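2/18/21, project report, Corentin Royer

## Grasp planning for soft items

The goal of our project, Limeck, was a planner that picks a grasp on cloth and straps, where the usual rigid-object methods do poorly. It runs on top of Woter, the motion library the lab already used. We logged 162 grasp attempts for this report.

The first version aimed at the center of the item. We changed it to prefer narrow parts such as a cuff, where the two fingers can close from both sides.

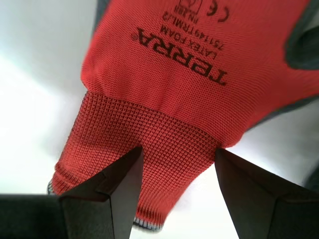

Melnychuk asked after reading the draft whether a narrow-part rule would just favor long thin wrinkles. We saw some of that, and added a minimum width check to the mask.

## Scene segmentation

The planner needs a mask for each object on the table. We trained the model on 3,000 labeled images. Straps were the hardest class, mostly where they hang over a rim. 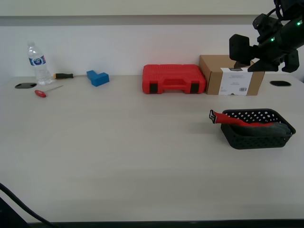 Why not plan from depth alone? Thin fabric lying flat gives almost no depth signal at our range, so we kept color as the main input.

## Control loop

The wrist view is checked again before the fingers close. If the mask has moved too far, the arm backs off and replans, up to 3 times.
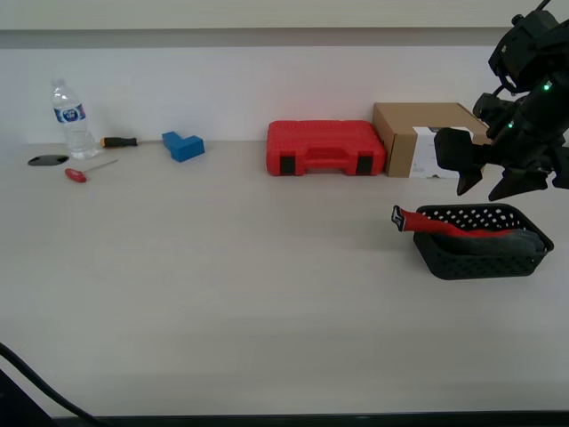
Replanning takes nearly 94 ms on the lab computer. Most of that is collision checking against containers. In March we will move that step to Turside, our second code branch, and run the same tests again.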